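Search the list archive Go Advanced

Re: small bedside drawer next to a desk, what do you do with it

Anikó Gulyás wrote:
> I've got a bedside cabinet beside my desk and I can't decide if it's
> worth keeping. One drawer. It either fills up with rubbish or I
> forget it's there. Has anyone put one to proper use? Mine came from
> Duvotness and I paid 30 for it, so I won't cry if it goes.

I'd keep it. We've had a small white one up against the end of a white desk since December and I'd miss it now. It took a while to get the position right, and most of what I can tell you is to do with position.

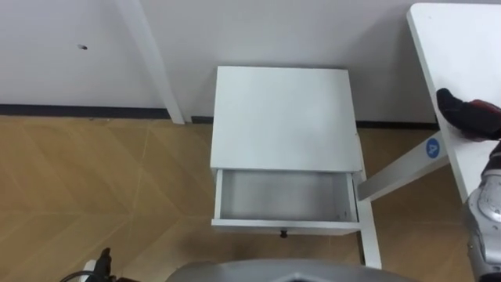 Check first that the drawer comes out without catching on the desk. Desks with sloping legs are the awkward ones, and people measure at the top and forget that the leg goes off at an angle lower down. With ours the desk leg slants in and very nearly meets the leg of the nightstand, so there was not much to play with. Push the two together, open the drawer, and only then decide where the chair goes. We also put a sticker on each desk when we moved, and the blue A is still on this one. I keep meaning to peel it off.

Second thing — empty it completely before you decide what it's for. I took ours right back to the bare bottom panel and left it like that for 2 weeks. Whatever I went looking for in that time was what needed to live there. In my case that was chargers, stamps and the Palport folder.
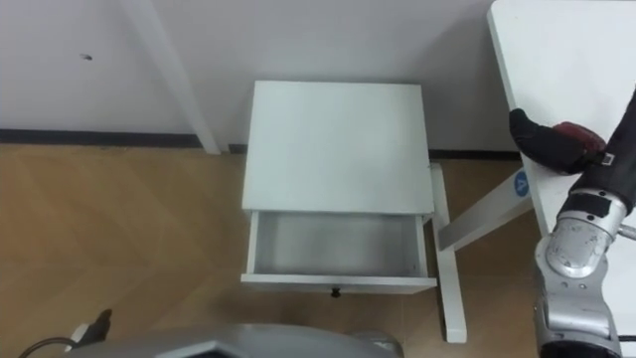

The knob is worth a look too. If yours is the small round sort and it works loose, a turn from inside with a screwdriver sorts it. Petrauskas sell replacements, but check the screw length, as I had to send the first lot back. I wouldn't bother with a drawer organiser. I tried a Rista tray and it took up more room than it saved.

As for the top, I leave it clear. Once one mug goes on it you've got a second desk. If the drawer sticks, rub a candle along the sides.

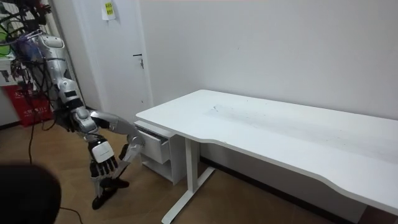

Petrauskas user on the old list said much the same about candles, but added that soap goes gummy after a few months and has to be scraped off. I've only used candle.

Let us know what you decide.

Share (2) Comments (3)

marrowfat
Keep it. I got rid of mine and bought another one within the year.

Anikó Gulyás
Thanks, that's useful. I've emptied it and found 300 staples and a key I don't recognise. Will try the two weeks.

Hetty
Does the candle mark paper? I keep envelopes in mine.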